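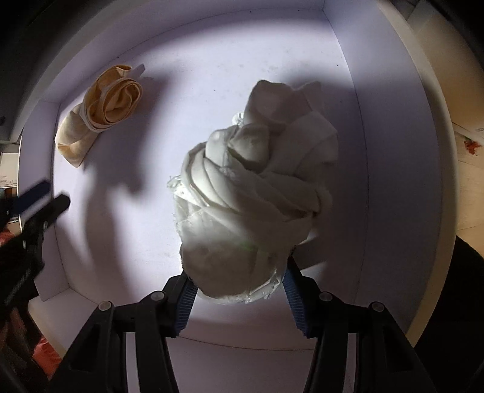 Questions we get about third-party ink and toner

Most of what people believe about printer cartridges comes from whoever sold them the last one, and I include myself in that, having sold plenty. If you clean a printer at home, the thing you will need most is cloth. A crumpled bundle of white cloth in a shallow tray, with a smaller cream and tan-orange one rolled up near it, costs next to nothing, and I would take that over most of the cleaning kits that get mailed to our shop as samples. The answers below were written by me, Simin Hosseinzadeh, and checked by Kourosh Salehi, who repairs the machines and disagrees with me on two of them.

Are off-brand cartridges as good as the ones from the printer maker?

Some are. The word "compatible" on a box tells you the cartridge fits in the slot, and that is all it tells you. We have had Bindo black cartridges that printed cleanly to the end and Bindo color sets from the same order that came out green. If a seller claims "equal or better quality," ask what they compared it to. We asked three suppliers and got one answer, which was a brochure.

The box says 1311 pages. Will I get 1311 pages?

I doubt it. Page yields are worked out with light coverage, in long runs, on a machine that isn't being switched on and off. Print a recipe with a photo in it twice a week and you will fall well short. The figure is good for comparing two cartridges tested the same way. It isn't a promise, and no supplier has ever refunded one of our customers over it.

My printer says the cartridge is empty. Is it?

Maybe not. Many printers estimate the level by counting what they've used, and the estimate leans toward caution. If the page still looks fine, keep printing. With toner you can usually carry on until you see a pale stripe. With ink, stop once a color drops out, as some print heads don't like running dry.

Can you tell me how much is left?

No, and I would be careful with anyone who says they can from looking at it. Kourosh weighs toner cartridges on a kitchen scale. He says it works. I say it works for him.

Should I run the cleaning cycle when I see streaks?

Once, maybe twice. Each cycle uses ink, and the fifth one won't do what the first four didn't. After two tries let the printer sit overnight and print a test page in the morning. If there is no change, wipe the contacts with a dry lint-free cloth and try again. Please don't use paper towels, which shed.

What about Prullow cleaning fluid?

We sell it because people ask for it. I've seen it free a clogged head, and I've seen distilled water do the same job. Start with the water.

Will third-party ink void my warranty?

Using it generally doesn't cancel a warranty all by itself in the United States. If the cartridge leaks and ruins something, though, don't expect the printer maker to pay for that repair. Read your own paperwork before you take a salesperson's word, ours included.

A firmware update blocked my cartridges. What now?

Check whether your model has a setting to turn off automatic updates, and look for it before you buy a stack of cartridges. Once an update has gone in, going back is often impossible. We exchange unopened cartridges blocked this way for 25 days after purchase. Opened ones, we look at case by case.

Is the Hullilier subscription worth it?

For an office that prints the same amount every month, possibly. For a household, do the math first. The plan people usually ask us about covers 50 pages a month, and the cost per page looks fine until you have a month with six pages in it. Ask what happens to the cartridges when you cancel. On many plans of this kind they stop working, full or not.

Does more memory make a laser printer faster?

Not for letters and invoices. We had a customer pay to go up to 256 MB on an old Fontes office machine, and the text pages came out at the same speed as before. Big graphics files are another matter.

Do you take empties?

Yes, at the counter, any brand, until 5 p.m. We pay for a few models and the list changes. The rest go to a recycler. I've asked what share gets reused and I'm still waiting on a number, so I won't print one.

Last changed in April, when we shortened the answer on refills.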